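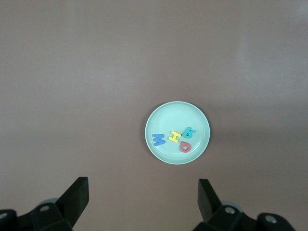
Rostered days off and the November payroll change

10 February 2024

Our payroll moved from Kaneko to Skidoron in November, and I've spent a fair bit of my own time since then reconciling the accrual of rostered days off at the Dodstead depot. Notes follow for anyone on the same agreement.

Under our agreement a full-timer works eight hours, is paid for 7.6, and banks the remaining 0.4 towards an RDO. Nineteen days worked gives 7.6 hours, so the twentieth is taken off on full pay. Kaneko credited the 0.4 on each day attended and on each day of paid leave. Skidoron, as configured, credits it on days attended only.

The agreement is clear on this for annual leave — the day counts as worked for accrual. It is less clear for personal leave, where the clause refers back to a schedule that was renumbered in the last round of bargaining and now points at the laundry allowance.

The effect on one person is small. Two weeks of annual leave is ten days, so four hours short. Over the whole Dodstead roster I get 604 hours, counting annual leave only. I have left personal leave out until the union and the company agree on what the clause means.

The Drendside depot doesn't have the problem. Their RDOs are fixed on the calendar and the system never calculates a balance.

If you want to check your own, you need the last Kaneko payslip for the opening balance and every Skidoron slip after it. The accrual line is on page 2, labelled "TIL other". Payroll has asked for queries in writing, with the pay period number in the subject line. Mine went in on Thursday.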